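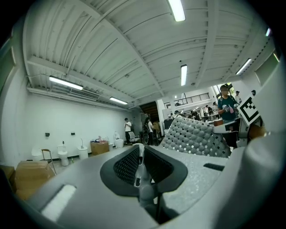

Curved finger pad and linkage from underneath, Lomstead.

13/11/2021

Pacing log, continued from the green book. The green book is full and on the shelf by the kettle if anyone wants the earlier pages. Same setup as before: I write down what I did, how long I sat, what I ate, and how tired I was at the end on the same scale. Anyone in the shop who has asked me how I get through a day on bad joints and worse sleep is welcome to read it, and to write in the margin.

Slept badly. Woke before the alarm with stiff hands, right worse than left. Ran them under warm water before trying the buttons on my shirt. Took the early tablets with toast, which stays down better than cereal. Left the house later than planned and did not try to make up the time.

Step count for the day is 2971. Yesterday was higher and I paid for it in the evening, so I am fine with that number. Most of it was the walk in from the parking lot and back. I still think of it as a low number when I see it written down. It was a normal day for me as I am now, and I am trying to get used to writing it without a comment next to it. (I see I have just commented.)

Morning. Sat for everything that could be done sitting. The Kanumero stool is set one notch lower than last week and my hips are happier, but my shoulders are coming up toward my ears when I write. Needs either the notch back or a lower surface. Will try the lower surface first. Please don't readjust the stool if you borrow it, or at least put a bit of tape where it was.

Rest breaks. Changed the rule this week. Before, I rested when I felt tired. Now I rest when the timer goes, whether I am tired or not. The first day of this felt silly. I was sitting in the side room with nothing wrong with me, listening to everyone else work. Today I got to lunch without the heavy feeling behind the eyes, and that has been rare since May. One good day proves nothing and I had an easy list. Keep going to the end of the page and then look back.

Timer note: the beep is too loud in the side room and useless out on the floor. Vibrate setting on the phone, in the breast pocket, works in both places.

Lunch. Soup from home in the wide flask. The narrow one has a lid I can't open on a morning like this one and I have asked for help with it too many times. It is going to the charity box. Drank 200 ml of water with the noon tablets and another glass after, both written down. I forget water completely if I don't write it down.

Afternoon. Two things went wrong, both small.

First, I stood talking by the door for too long. It was a nice conversation and I didn't want to end it by asking for a chair. Ankles were hot and puffy afterward. I know perfectly well I could have said "let's sit down" and nobody would have minded. Adding it to the list of things to practice.

Second, I skipped the mid-afternoon break to finish labeling the storage drawers. There was hardly anything left to do, and then the label tape jammed and the hardly anything became most of an hour. The timer had gone and I had switched it off. End-of-day tiredness went up two points on the scale compared with yesterday's reading at the same hour. The drawers could have waited.

Labels, while I'm on the subject: the bigger type is much easier when my eyes are tired. I'd like to redo the top row in the bigger type as well. Not urgent.

Cards. I have been trying the Dalsgaard cards, the ones where you sort the day's jobs into heavy, medium and light the evening before. The sorting is useful. The colors are not, two of them look the same to me under the lights in here, so I have written H, M and L on the corners with a marker. What I'm learning is that I put jobs in the wrong pile. Phone calls go in light every time and they belong in heavy. Sweeping a small area goes in heavy and is medium on most days if I use the long-handled pan. I have moved both for tomorrow.

Also moved: "reply to messages." It was in light. It goes in medium, and only in the morning.

Good things, as agreed. I said I would write these down every day for the length of this book even when I don't feel like it. The soup was good. The sun came across the side room during the first break and I sat in it with my shoes off. Somebody had left the heavy outer door propped so I didn't have to pull it. I don't know who did that. Thank you if you are reading.

I used to find this part of the page embarrassing. It reads like something off a greeting card. But when I went back through the green book I remembered the small things better than the jobs, and on some of the bad pages it was the only part I could stand to read.

To do:
Lower surface for writing, try before touching the stool.
Hand warmer for the coat pocket, the refillable kind.
Ask the Grustmont clinic whether the morning appointment can move to after ten. Ring them, don't email, and put it in the heavy pile.
Spare pair of compression socks to live here in my drawer.
Cushion in the side room needs a wash.

Home. Feet up before dinner and stayed there longer than I meant to. Hands looser by evening, as usual. Did the stretches sitting on the edge of the bed, left out the one that hurts the wrist. Tomorrow's cards are sorted, one heavy job only, and the timer stays on.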